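Las fresas vuelven a la mesa larga de Rillero

30 oct 2026

¡Vuelve el taller de la fresa! La casa de cultura de Rillero abre de nuevo la inscripción para su curso de fruta y postres, y la sala ya luce sus grandes mesas blancas, que tanto agradecen el rojo de la fruta.

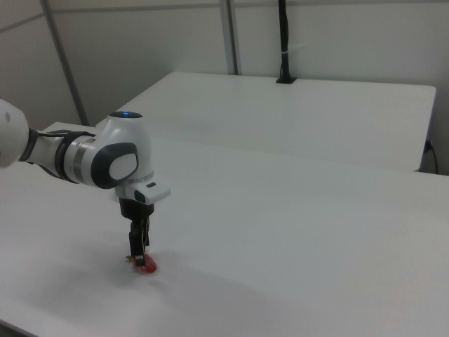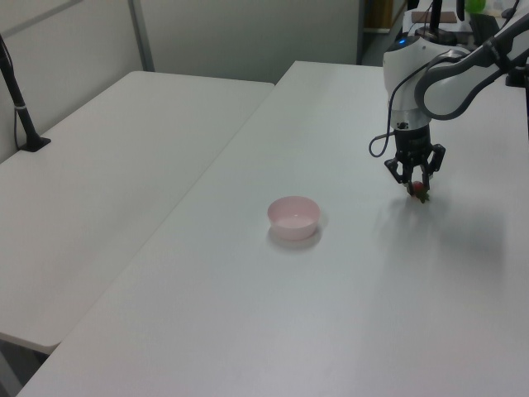 Fresa roja, hojitas verdes y mesa blanca.

Qué se hará en el taller

El curso pasado se recibieron 764 solicitudes y muchísima gente se quedó con las ganas, así que este año habrá 10 sesiones en lugar de una sola semana de clases. La primera será en marzo, con la fruta de temporada que trae la cooperativa Haddad, y en cada grupo entrarán 20 personas (niños desde nueve años, siempre con un adulto).

Sawsan Khasawneh, que dirige las clases desde la primera edición, quiere empezar por lo más sencillo: mirar la fresa, olerla, quitarle las hojas sin llevarse media fruta por delante y probarla sola, sin azúcar. «Hay quien lleva toda la vida comiéndolas con nata y se sorprende de lo que sabe una fresa a secas», cuenta entre risas. Después llegará el turno de las macedonias, de una crema fría con hierbabuena y de la tarta de Stalmont, la receta de bizcocho fino que el año pasado desapareció de los platos en un suspiro.

Jyoti Ahuja se estrena como profesora con una tarde entera dedicada a servir y presentar: cuencos pequeños, colores claros, poca fruta en cada uno y bien colocada. Trae además una mermelada con cardamomo que ya probamos en la redacción y que es una maravilla, de verdad, ¡esperamos que comparta la receta!

Cómo apuntarse

Las inscripciones se hacen en la recepción de la casa de cultura, donde Georges Hourani atiende también las dudas sobre alergias. La plaza incluye la fruta y el delantal; solo hay que llevar un recipiente con tapa para lo que sobre. Quienes se quedaron en lista de espera la temporada pasada tienen preferencia, siempre que confirmen antes de que se publiquen los grupos.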